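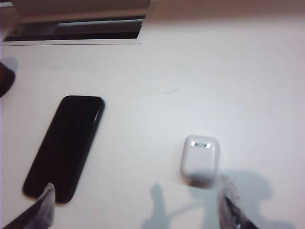
The last things you put down

Gion Prantl on pockets, white tables and a fortnight of not losing anything

Ten past seven, Tuesday, coat half on. Keys, yes. Wallet, yes. Phone, no. Phone was in my hand a minute ago. Phone is under a tea towel, as I find out after emptying a bag on to the stairs, and by then the bus has gone.

I have been doing this for years. So has everyone I asked. My sister leaves her earbuds in the fruit bowl. The man downstairs keeps his on the bathroom shelf, in the glass with the toothbrushes, and had to be told by his own daughter that this was odd. When the magazine wanted something for the tidying issue I said I'd do the wardrobe. Wardrobe was taken. So, pockets.

Pockets first, then. What's in them when you get home, and where does it go.

For me it's down to two things that matter, now that I pay for most stuff by tapping. The phone, and the case for the earbuds. Everything else is receipts and half a packet of mints. The phone is black, glossy, no cover, slides off anything with a slope. The case is a little white lump with a hinge. One is easy to see on a pale table and hard to see on the sofa. The other is the reverse. I own a dark sofa and a white table, so you'd think I'd have worked this out sooner.

I hadn't. It took a visit to the Stunderura, up the hill behind the station, where they let rooms by the week and have very little in them. Bed, lamp, hook, table. I went for six nights in March to finish something else altogether and came home without having lost a single item. Not once did I pat my own trousers in a panic. There was one flat place in the room to put things and I put things on it. Phone left, earbuds right, gap between. No drawer. No bowl.

I asked at the desk if it was deliberate. It was a matter of what they could afford, I was told, and would I like the key deposit back in cash.

Back home I tried to copy it. Harder than it sounds. My white table is by the window and does four jobs: post, breakfast, laptop, plants. I cleared the lot on to the floor and looked at it for a while. Lovely. Then of course the lot had to go somewhere and most of it went on a chair, where some of it still is.

The chair is for another article.

What I did keep clear was the left half of the table, the end you pass on the way in. Marked it off with nothing. No tape, no mat. I did buy a mat, I should say, a felt one from Stivstead for 15 pounds, and it was a nice mat, and within two days it had a pen on it, a plaster, some coins and a screw from I don't know what. A mat looks like a place to put things. Bare table looks like a place you shouldn't. So you put down only what you mean to pick up again. The mat is now under a plant and doing well there.

Same story with the tray. Trinport do a shallow one, oak, with a slot for the phone to stand in and a round hollow that I suppose is for a watch. Friend lent me hers for the weekend. The slot was fine. The hollow filled up with mints. By Sunday night there was a light bulb in it. She took the tray back and said hers had been exactly the same, she'd just stopped noticing.

I don't want to be rude about trays. Some people use them properly. Those people have hooks with labels and I have been to their houses and enjoyed it very much.

A few things I did learn, in no order.

Put the phone screen down if you want an evening. It's still there. It can still buzz, and on a hard table it buzzes like a wasp in a tin, so turn that off as well. But the lit screen is what gets me up off the sofa, and face down I left mine for a whole film. If the back has a bumpy camera on it, the screen will sit flatter than the back does anyway. If you worry about scratches, wipe the table first. Crumbs and grit are what do it.

Wipe the table regardless. White shows everything: tea rings, pencil, the grey smudge where a sleeve goes back and forth. Damp cloth, drop of washing-up liquid, dry it after. On a matt top don't go at it with the rough side of the sponge, you'll polish one patch shiny and then have to look at it for ever. I have such a patch. It's the size of a saucer.

Shut the earbud case. Obvious, but look at yours now. Mine used to live open on the worktop with one bud in it and the other in a coat, which meant a flat bud, which meant the morning walk with one ear. Shut lid, both in, then down on the table. While you're there, the hinge. Fluff gets in along it and makes a brown line. Dry cotton bud, or a wooden toothpick if you go gently. Nothing wet near the charging part.

Leave space between the two. I know that sounds fussy. When they were side by side I'd scoop both up together and drop one, usually the case, usually down the back of the radiator. With a hand's width between them you pick up one and then the other and your hands seem to count for you.

And don't charge there. I tried it. As soon as there's a cable there's a plug, then an adaptor, then a second cable for the other thing, and then the laptop wants to join in. Phone gets charged in the kitchen while supper's on. It goes back to it's place afterwards.

The man downstairs came up to look. He has an old Saarinen table he got at a house clearance, round, white, paid 151 pounds and carried it home on a sack barrow, and he was worried that round ones have no left end. Fair point. We decided on the side nearest the door. He reports some success, though the toothbrush glass is apparently still in use at weekends.

I did lose something in the end. Wallet, second week, fell down between the table and the wall. Cost me an hour and I missed a dentist. Found it with a coathanger, along with the reciept for the mat.

Table's still clear, the left half. The right half I'd rather you didn't look at.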